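Search articles, authors, topics
Search

4 min read

Why I gave up on the fancy clock oil

So I've been back at the bench since February, mostly with the mantel clock I bought from Branislav Sokol when he cleared out his shop in Rillholm. It had been losing time for years and I was sure it needed something expensive. I'd already read far too many forum threads -- you know how that goes -- and I had a full basket of specialty oils ready to order!

Then Rozália Vaněk came over for coffee, took one look at the movement and asked when I'd last cleaned it. Um. Never? She has been fixing clocks a lot longer than I have, and she told me to put the oil away until every old gummy bit was out of the pivot holes. Pegwood, patience, fresh cleaning solution, a good long dry (I gave mine 90 minutes by the radiator, then got nervous and left it overnight anyway).

I used one tiny drop of plain clock oil per pivot after that, and none at all on the gear teeth. I'd been oiling the teeth on every clock I own, so guess what I'm doing for the rest of the winter.

It's keeping lovely time on the shelf now. Next issue I'll get into mainsprings, which still scare me a little.

We use cookies to remember your preferences. Accept / Manage

Get the newsletter in your inbox. Sign up

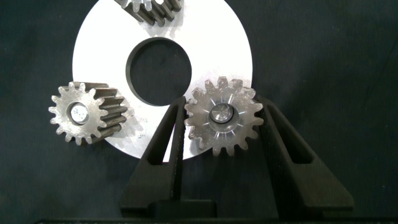

Should I oil the gear teeth on my mantel clock?

Leave them dry, and put a small drop of clock oil on the pivots once they're clean.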